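Moving the study into the small bedroom

We moved to Flesdale in October, and I have only now got round to sorting out the room I work in. The house has two bedrooms upstairs and a third room at the back that the previous owners used for coats and a freezer. I had planned to work in that one. It faces north, the radiator is the size of a tea tray, and by four in the afternoon I had a blanket over my knees. So I have swapped everything over. The back room is a store again and I work in the small bedroom at the front.

The first thing I did was measure. In the old flat I never bothered, and I paid for it with a bookcase that stood in the hallway for the whole of our time there. The wall under the window is 143 cm from the chimney breast to the door frame, and the skirting board takes a little off that at floor level. I wrote the numbers on a piece of card and kept it in my coat pocket for a month, and I still got one of them wrong. I had measured the alcove at the top and assumed it was the same at the bottom. It is narrower at the bottom. The shelf I had cut at the timber yard in Zitdale had to go back for another pass through the saw, and they charged me for it, fairly enough.

The walls were dark green. I don't mind green, but the room gets the sun only until lunch and after that it felt like sitting inside a bottle. I filled the holes, sanded the filler and gave it two coats of an off-white from Gowda, the paint shop next to the chemist. It needed three. The green kept showing near the ceiling where I had been stingy with the roller, and I only noticed it when the lamp was on. If you are covering a dark colour, do the last check in the evening with the light on and not in the morning when everything looks fine.

Remzi Yazıcı from two doors down lent me his stepladder and then stayed to help with the ceiling. He used to fit kitchens and he has firm views on masking tape, mainly that people leave it on too long. He pulls it off while the paint is still a bit soft, folding it back on itself slowly. I tried it his way on one side of the window and my way on the other. His side is straight. Mine I have since gone over with a small brush.
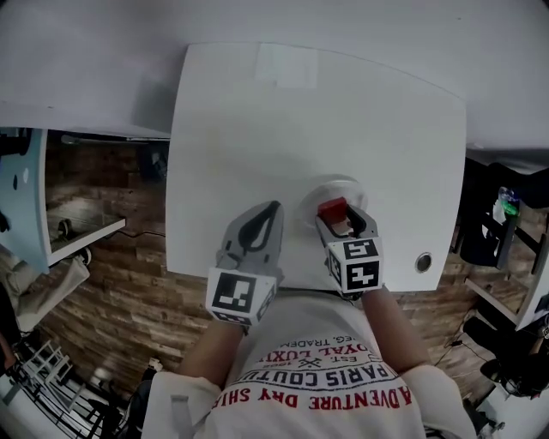 The desk took me longest to decide on. I had been using an old dining table that my parents passed on, and it was too deep. Anything at the back was out of reach, so things went there and stayed there. I looked at second-hand desks for weeks, most of them brown and very heavy, with drawers that stick. In the end I settled on wanting a plain white top, with rounded corners because the door opens close to it and I know what my hip is like with furniture. I also wanted one of those small round holes near the edge for cables, with a metal ring round it. The dining table had no hole of any kind, and the wires went over the back and pulled the lamp with them whenever I moved a chair. A hole like that seems a small thing to choose a desk by, but I had picked up that lamp often enough.

I did consider white for a while before giving in to it. It shows every ring from a mug. On the other hand it throws light back up at you, and in a room that goes dull after lunch I think that is worth the wiping. I keep a cloth in the drawer. I have also stopped eating toast up here, or at least I eat it standing by the door.

After the desk came the matter of paper. I had four box files labelled by year and a fifth that just said "other", and the last one was the fullest. I emptied all of them on to the bed and sorted them over two evenings. Most of it was instructions for things we no longer own, including a toaster and two different vacuum cleaners. The rest fits into two files now, one for the house and one for everything else. I have kept the receipts for the boiler and the windows. I threw away a payslip from a job I had forgotten I ever did.

I set myself a limit of £500 for the whole room, paint and shelf included, and I went over it. The chair did it. I bought a Badis chair, used, from a man clearing an office above a bakery, and it cost more than the desk. It goes up and down and the back tilts, and my shoulders are better than they were on the dining chair. One of the castors squeaks – I have oiled it, and it squeaks less, but I can still tell which way I'm turning.

The floor I have left alone. There are boards under the carpet, because I lifted a corner to look, but there is also a good deal of old glue, and I had lost the appetite for sanding by then. It can wait for the summer when the windows can stay open. I have put a rug under the chair to stop the wheels wearing a track.

Still to do: a blind for the front window, which gets the low sun straight in my eyes until mid-morning, and a hook on the back of the door. I also owe Remzi his stepladder, which is standing on the landing with a coat on it. The old dining table has gone into the back room next to the freezer, folded down, and we will get it out when there are more than four of us for dinner.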